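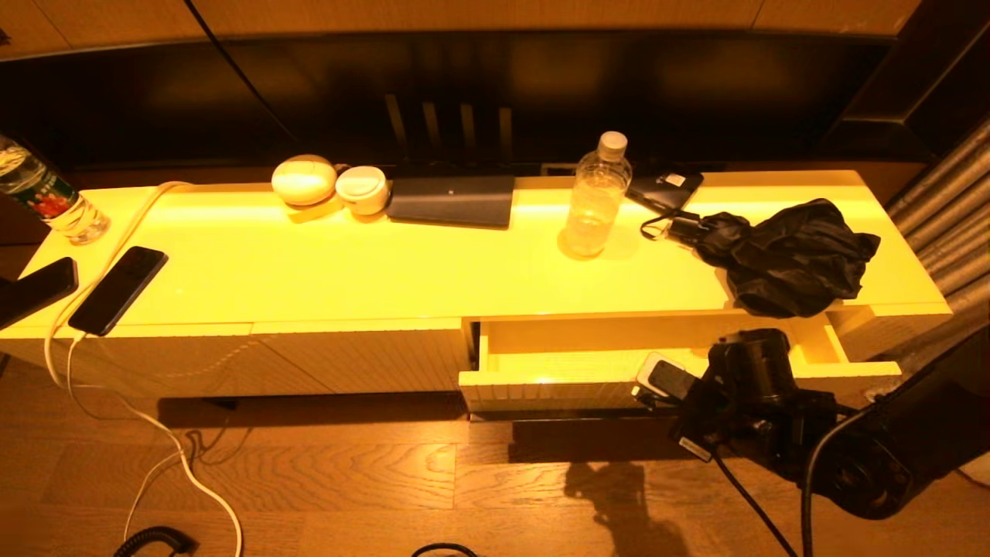

Dorin Bucur would have preferred a slower schedule. The geostationary imaging payload on Drelunitz, he told the project's technical review in April, needed one more month of detector calibration before its first full-disc pictures were released. The review noted his objection and kept the original date.

The first set is now available through the Willstead archive. It contains 100 full-disc frames taken in a single visible-light channel, each with its acquisition time and pointing data in a separate text file. Frames are supplied in two versions – raw counts and a corrected product with geometric distortion removed.

Drelunitz carries a spin-scan camera, an older design in which the rotation of the spacecraft sweeps the field of view across the Earth one line at a time. A small mirror steps north to south between rotations. The completed picture has 4,000 lines, of which the outermost at each pole show only space and are used to set the black level.

Bucur's concern was striping. The camera reads out through seven detectors, and small differences in their response leave faint horizontal bands, most visible over dark ocean and near the day-night line. The corrected product applies a fixed gain table measured before launch. A revised table, based on in-orbit data, is being prepared by the Lazăr processing group and will be applied to the whole set when it is ready. File names will stay the same, with a version number added to the header.

Users who plan to measure brightness are advised to work from the raw counts for now. The striping has little effect on cloud tracking or on general viewing, and the colour composites sometimes asked for cannot be made from a single channel.

Registration is not required for the reduced-size pictures. Full-resolution files can be ordered through Drunex, the archive's request system, with a limit of 3,000 files per account each month. Orders placed before noon are normally filled the same day; larger ones are queued overnight.

A second set, covering the night side in the infrared channel, is in processing. The archive has not given a release date.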